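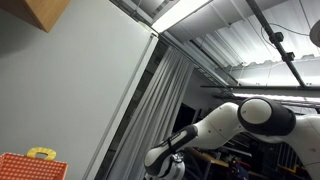 Home Storage > Baskets & Bins

Search products Go
Home Shop New In Outlet Delivery Contact

Jirden Canvas Storage Bin, Large

The Jirden is a soft-sided bin for closets, entryways and kids' rooms. It holds blankets, shoes, toys or a week of towels, and it folds flat when you are not using it. The fabric is a heavy cotton canvas with a wipe-clean lining. A wire runs through the rim to keep the top open while you load it.

Two handles are stitched through the canvas and a webbing strip underneath, so the weight is carried by the strip and the side seams stay out of it. We rate the bin for 40 pounds. You can go over that if it stays on the floor, but please don't lift it that way.

The base is a removable stiff panel in its own sleeve. Take it out before washing. The canvas can go in the machine on cold, gentle cycle, and should be hung to dry. It will shrink a little the first time -- the panel is cut to allow for this and will feel slightly loose when new.

Details
Item number: 736
Handles: 2
Colors: oatmeal, slate, brick, moss
Lid: sold separately (see Dalgleish Lid, Large)
Assembly: none

The large size fits the lower shelf of the Plinar open unit with room to get your hand over the top. It does not fit the upper shelves. For those, order the small. If you own an older Plinar with the fixed back rail, measure the shelf depth first, as that version is shallower.

Moss is out of stock in the large until May. Orders for the other three colors leave our warehouse within 4 working days. Bins ship folded, and creases in the canvas drop out after a few days of use.

Returns are accepted on unwashed bins with the tag still on. Randodard covers the handle stitching for 2 years.

Share 4 Comments 2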